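We use cookies to keep you signed in and to count visits. Accept | Manage

2 min read

April 27, 2024

Thread on the coffee table, and specifically on keeping one wicker basket as the only container on it. Setup has been running since July. Notes follow.

The table is a Fellby. White top with a marble pattern, rectangular. Glare is tolerable. The pattern hides crumbs well, so wipe it on a schedule and don't go by eye.

The basket is a Flillska, the one with the tall arched handle. Cost me $218 for two with shipping, and one went back. Empty weight on the kitchen scale is 195 g. Colour is tan, near enough to what the listing showed.

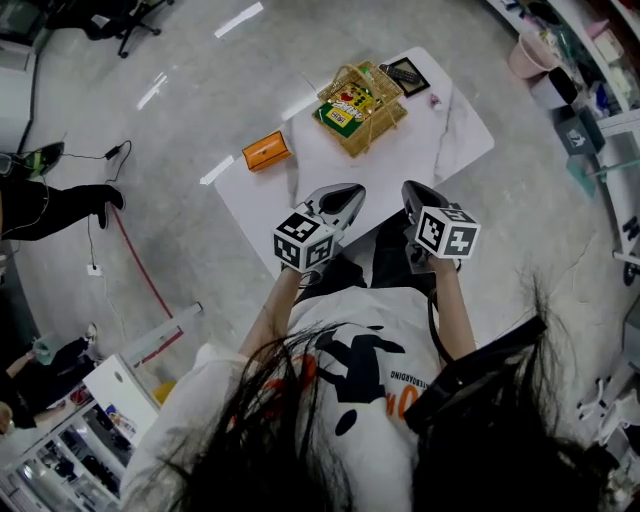

Rule one: snacks live in the basket, upright. A box lying flat uses the whole footprint and everything else ends up on top of it. Standing, it takes a strip along one side and the label stays readable.

Rule two: the remote doesn't go in. It's the item most often reached for, and digging past a snack box to get it defeats the purpose. It stays on the tabletop with the small black frame, at the far end from where people put their cups.

Rule three: lift by the handle, at the top of the arch. Grabbing the rim on one side tips the load. With a single light item inside, the item slides to the low end and the basket hangs crooked for the rest of the trip.

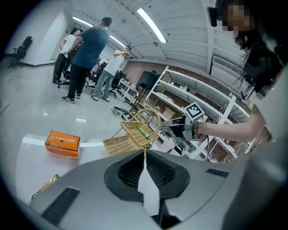 Hoàng replied that an arched handle is a nuisance on a low table, as it catches sleeves and blocks the view across. Fair. Mine sits near one end for that reason. If yours has to be centred, get a tray.

On the small orange box: it stays outside the basket as well. Rigid boxes wear the weave at the corners. I tried it inside for 4 weeks and the inner face started to fuzz.

Paper is the open problem. Booklets and cards bend if they're wedged beside a box, and they drift if left loose. Current practice is flat on the table, next to the basket, cleared at the end of the day.
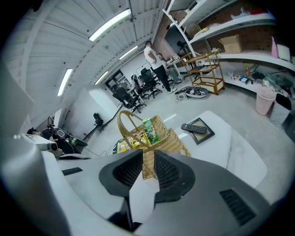

Vivia asks whether wicker is worth it over a plastic bin, given the dust. Depends on the vacuum. A soft brush head gets most of it out of the weave – a damp cloth leaves lint. Plastic is easier to clean and noisier on a hard top.

Next post will cover felt pads for the base. Testing two thicknesses – the thinner one is already peeling at a corner.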